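Notebook, December, table tasks

7:30 start. Coffee machine down again so not a great start.

Where we are: Simness wants the table-clearing jobs in the Ollow arm's rotation by end of winter. Means the prep crew at Zondholm stops doing the small sorting by hand and starts showing it with the hand grippers instead. Same job more or less, different wrists. Spent most of the morning on the container stuff. Grab by the edge, move, let go, next.

Notes on grips. Paper containers want a light trigger. People squeeze like it's a garden hose and the rim folds. Told everybody to go in square to the rim and stop when the pads touch. Long thin stuff standing up in a container is its own problem, the whole thing gets top heavy and you have to slow way down or it swings.

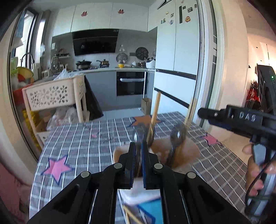 Target for the day was 80 clean runs. Got 69. Not bad, the misses were nearly all in the first hour, people rushing. After the break it went much smoother. Need to stop posting the running total on the wall, it turns into a race and then the runs are junk. Asked Saha (the logging software) to hide it by default, there's a setting somewhere.

What the crew is saying, writing it down before I forget:
- forearms sore by lunch. The trigger side mostly. Nobody had this with the old way of working
- they like being asked how they'd do it. First time the written procedure came from the table and not from upstairs
- big worry is what hapens to the hours once Ollow can do it alone. I don't have an answer. Simness says the evening shift stays as is thru spring, after that "review". Would like that on paper and so would they
- two want to move over to checking runs instead of making them. Good idea I think, they spot a bad grasp faster than I do. Pay grade for that isn't settled

Changed the break rule: 30 minutes on the gripper then swap to something else, no exceptions even if the batch is almost done. Should have done it from the begining.

Utensil holders after lunch. Easier than paper, stiffer walls, you can get a proper hold on both sides. Trouble is what's in it. Handles and tips stick out at all angles and if you come in from above you bump them. Come in low.

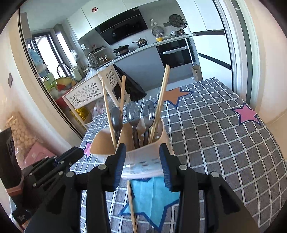

Open question is what counts as done. Holder in place but a chopstick left on the cloth, is that a pass? I've been saying no. The crew says a person would just pick it up after, so log it as two jobs. They're probably right, the old checklist had it as two lines anyway. Will write it up that way unless Zondholm objects.

Also the person at the table now talks a lot less during the work. Used to be chatty in there. With a gripper in your hand you concentrate. Don't know if that matters but one of them brought it up and the rest agreed. Maybe radio on?

To do
- softer trigger spring, ask Ollow if they stock one
- pass/fail sheet, new version, two lines
- get the hours thing in writing!!
- relabel batch from before the break, half of it has the wrong task name (my fault)
- wrist wraps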